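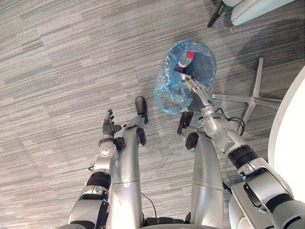
*Dernière modification de la page : juin, mardi, 16 h*

## Rapport d'avancement – Réaménagement des locaux Valderrama, revêtements de sol

**Destinataire :** Fondation Hasbridge, service des subventions
**Rédaction :** Hugo Rey, coordination du projet
**Suivi technique :** Aníbal Quintero

### État du lot « sols »

La moquette retenue pour les salles de travail est un modèle à poil ras, à motif strié dans les gris, les beiges et les blancs cassés. L'alternance de zones claires et foncées dessine un assemblage de dalles rectangulaires, conforme à l'orientation validée avec Abelardo Cabrera lors du choix des échantillons.

La commande passée auprès de Skalline porte sur 1000 dalles, réserve d'entretien comprise. Au moment de la rédaction, 98 % de la surface prévue est posée. Restent à traiter le local de reprographie et le seuil donnant sur l'escalier nord, pour lequel un profil de finition a dû être commandé de nouveau, la première livraison ne correspondant pas à la hauteur demandée.

### Entretien et usage

Le protocole transmis par le fournisseur prévoit une aspiration quotidienne des zones de passage et un nettoyage par extraction deux fois par an. Efraín Carhuamaca a intégré ces fréquences au cahier des charges de la société Stellwood, titulaire du contrat de propreté. Les corbeilles à papier sont posées directement sur la moquette ; leur emplacement définitif sera arrêté avec les occupants de chaque salle.

Une réserve de 50 dalles est conservée au sous-sol. Il est demandé aux services de signaler toute tache persistante au suivi technique avant toute intervention, certains détachants n'étant pas admis par la garantie.

### Points en attente

- Pose du profil de seuil, escalier nord.
- Reprise de 4 dalles dont les bords se relèvent, salle de réunion du premier étage.
- Remise du dossier d'entretien par Skalline, réclamée par Abelardo Espinoza.

### Situation financière

Les dépenses du lot demeurent dans l'enveloppe accordée. Le remplacement du profil est pris en charge par le fournisseur. La demande de versement du solde sera adressée à la Fondation après la levée des réserves, accompagnée du procès-verbal de réception et des factures acquittées.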